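Light Reflectance of Matte Work Surfaces in Shared Study Rooms
Student project report, Pusdale Technical College, Building Science II

1. Background

Glare from desks is a common complaint in the Elstead annex. The project compared matte, pale surfaces with the glossy dark desks now installed there and asked how much lamp output could be cut without falling below the target of 400 lux at desk height. 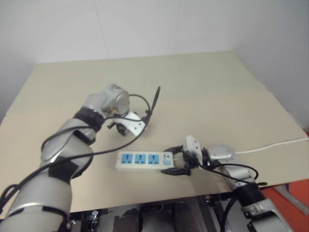
Reading time: 2 min

Pale walls complicate the measurement. Light reflected from a white wall reaches the desk a second time, so a reading taken near a corner is higher than one taken in the open. We kept all meter positions 60 cm from the nearest wall.

2. Method

Readings were taken after dark with the blinds closed. The meter, a Koo handheld unit on loan from the physics lab, was zeroed before each series. Lamps ran for 60 minutes before the first reading — shorter warm-up times gave drifting values in the pilot.
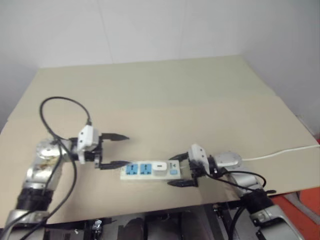 Page last modified: November, 4:10 p.m.

Seams between boards were avoided, as a raised edge tilts the sensor. Each position was read three times and the median kept. Lamp output was then lowered in steps until the desk reading fell under the target.

3. Results

With the matte cream surface, the target was still met at 80 percent lamp output. The glossy dark desk needed full output and produced a bright reflected patch at normal seated eye height. Wall color had a larger effect than expected in the smaller Sater room, where two readings had to be repeated after a blind was found open.

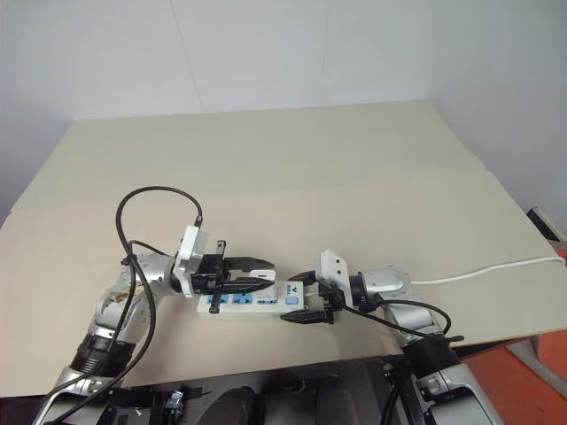 4. Limits of the Study

Only one lamp type was tested. Daylight was excluded, and surface wear was not considered. A scuffed matte finish may reflect differently from a new one — this was outside the scope of the course.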